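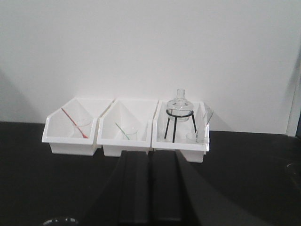

Can we please stop having to ask where the beakers are? That was the Grerstead site's whole contribution to our April survey, and it has served us better than the other 393 words of feedback put together.

Progress since the last report to the Samonte fund has been slow but visible. Glassware at Dellstead is now set out in open-fronted white bins, a stirring rod and a small beaker in two of them. The rods have coloured tips, red and green so far, which has ended one long-running argument and begun another about who prefers green. The flask and its tripod stand share a bin with a beaker and a sheet of glass, and that bin is full. We had budgeted for it to be roomy.

Spending: 1,000 pounds drawn down, mostly on bins and replacement beakers. Breakages this period: 2, both during the tidying.

Still to do: labels, a proper home for the glass sheets, and the second cupboard at Vustden – last opened, on the evidence, by a previous civilisation. We ask that the remaining money be carried over. The cupboard may need it.

Filed under: Grants and reporting, Lab stores

Home | Projects | Reports | Contact

Recent items
Vustden cupboard: first inspection
Grerstead survey results, April
Washing-up rota, revised again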